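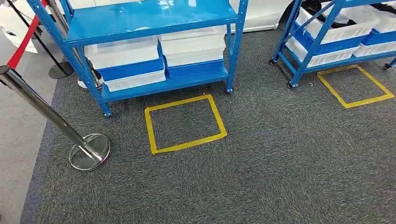

Laut Rückmeldung aus Campos reichen zwei Stapel je Regalboden völlig aus, ein dritter mache das Umsetzen nur langsamer.

Dieser Hinweis ist in Version 2 der Lagerordnung Nirura eingegangen.

Inhalt
Der Datensatz umfasst 3821 Einträge zu Kunststoffboxen auf fahrbaren Metallregalen. Erfasst sind Regal, Stapel, Lage im Stapel und Boxfarbe (blau oder weiß).

Bodenmarkierung
Vor jedem Regal ist mit gelbem Klebeband ein Stellfeld auf dem Teppich markiert. Eine Box gilt als abgestellt, wenn sie vollständig innerhalb des Bandes steht. Boxen auf dem Band erhalten den Status „offen“.

Felder
regal_id: Kennung des Regals
stapel: links oder rechts
lage: oben, mitte, unten
farbe: blau, weiss
status: regal, feld, offen

Bekannte Lücken
Bei 207 Einträgen fehlt die Lage – sie stammen aus der Übernahme der alten Liste Flavton. Taschen und andere lose Gegenstände werden nicht erfasst.

Pflege: Onov, Änderungen gesammelt im Oktober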